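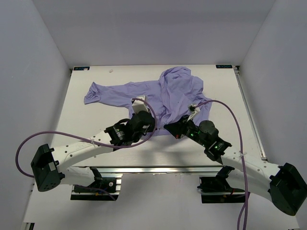 Yatziri says we have been starting at the wrong end altogether, and that a long-sleeved top ought to be sorted out from the shoulders every time, with the cuffs left alone until the body is lying straight. She has folded more clothes than the rest of us put together, so I am writing it down before I argue with it.

October, a little after ten in the morning. Tosstead bench book, long sleeves, continued from the page with the tea ring on it.

The light purple one went on the white table in a crumple, as agreed, with no smoothing beforehand. I have a soft spot for it (my sister had a top very nearly that colour when we were small and I was never allowed to borrow it) and I will admit I keep choosing it when one of the others would do. It is a good one to learn on, though. With the sleeve out to the left and the cuff bunched up at the end of it, and the rest piled in a thick heap over to the right, there is an obvious temptation to grab the cuff and pull. I do it at home. I expect everybody does it at home! What I want to know is whether pulling the cuff gets you any nearer to a flat top, or whether it only gives you one very neat sleeve attached to a muddle.

Rekha and I did a run of twelve by hand, before lunch, on the long table by the window. Six starting at the cuff and six starting at the shoulder seam, same heap dropped from the same height each time as far as we could manage it, which is harder than it sounds when two people have different ideas of what "dropped" means. I timed and she folded, then we swapped halfway through each lot.

Cuff first: quick to start, slow to finish. The sleeve comes out lovely and then the body follows it round in a twist, and you end up picking the whole thing up again. Rekha had to begin again on two of hers and I had to on three of mine, and one of those was purely me being distracted by the kettle.

Shoulder first: a bit of hunting about at the beginning to find the seam, particularly when the back has flopped over the front. After that it goes along very pleasantly. One restart between us, Rekha's, when what she took for the shoulder was the side seam.

So Yatziri is probably right, and I have told her so, with the word probably underlined.

I do want to put in a word for the cuff all the same. If it is turned in on itself and left until last, the fold hides it, and you only find out when the pile is made and there is a lump in it. My suggestion for the sheet is: look at the cuffs first, open them if they want opening, then put them down and go to the shoulders. It costs hardly any time. Cường thinks this is me trying to have it both ways and he may have a point.

Creases. Long diagonal ones are still the ones I mind most. Small wrinkles along a sleeve I can live with, they go under the flat of the hand, but a diagonal across the body means the two sides aren't level, and if you fold over it you have folded it in. Valentin's habit is to lift by both shoulders, give it one shake and lay it down again, and I have to say his come out beautifully. The trouble is that he is very tall. I tried it standing on my own two feet and the hem stayed on the table the whole time. Might be worth someone shorter than me having a go, to see if it's the shake or the height that does it.

Width of the finished fold: we are keeping to the card template, the Giáp one with the rounded corners. The Skoltus template comes out too wide for the shelves here and things slump in the middle. Please don't put it back in the top drawer, I picked it up by mistake twice.

Stock, while I was at it. 143 pieces on the list, 122 in the cupboard when I went through. The other 21 should all be in the blue bags waiting for the wash, but I only looked in one of them and it was mostly socks. Quang is taking a load over to Asamness later this week and has kindly said he'll go through the rest as they are loaded. Could whoever writes up the list also split "top, long" from "shirt, long"? They fold quite differently, a collar changes everything, and at the moment I have to hold each one up to find out which it was meant to be.

Shelf is 70 cm wide and takes three piles comfortably, four if they're done well. We got four in this afternoon and I was very pleased – then Cường took one from the bottom.

Still to do:
Same twelve again, shoulder first only, with the cuffs opened beforehand.
Try the one-shake method with Rekha, who is nearer my height.
Ask Yatziri what she does about hoods, as there are several coming up and I have no idea.
More card for templates. The Giáp one is going soft along the edge.

Ten to four now, and the light is going at the window end, so the hoods can wait.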